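Bench notebook: Lanolness on wool blend, second go
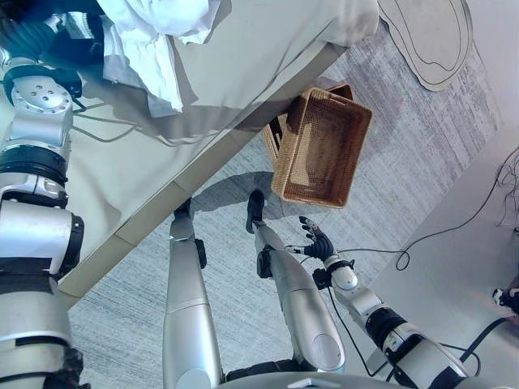
Entered by Forough Moradi, Sunday, late
Seen by: K. Ghorbani

Repeated the Lanolness soak because I don't believe the first result. Kourosh had the swatches coming out softer after 2 washes and I think he wanted them to. He folded them himself and he knew which were which.

Same recipe, 147 ml to the tub, Jilcombe tap water. Bahrami yarn again, from the cone ending 944. Kourosh labelled the backs and I did the handling without looking. Picked the treated one correctly about as often as I'd expect from guessing. The smell gives it away if you get close, so I tried not to breathe in much, which is a daft way to run a test.

The leaflet says "restores natural loft". No idea how they measured that. Celent sent a chart with no scale on the upright axis. Have asked for the numbers, not holding my breath.

Drape looked the same to me. Treated swatch might shed water a bit longer but the drops were all different sizes, so ignore that.

To do: get a proper dropper. Rinse one set in plain water with a bit of scent in. K. to stop saying "you can feel it".

Tub lid is cracked again.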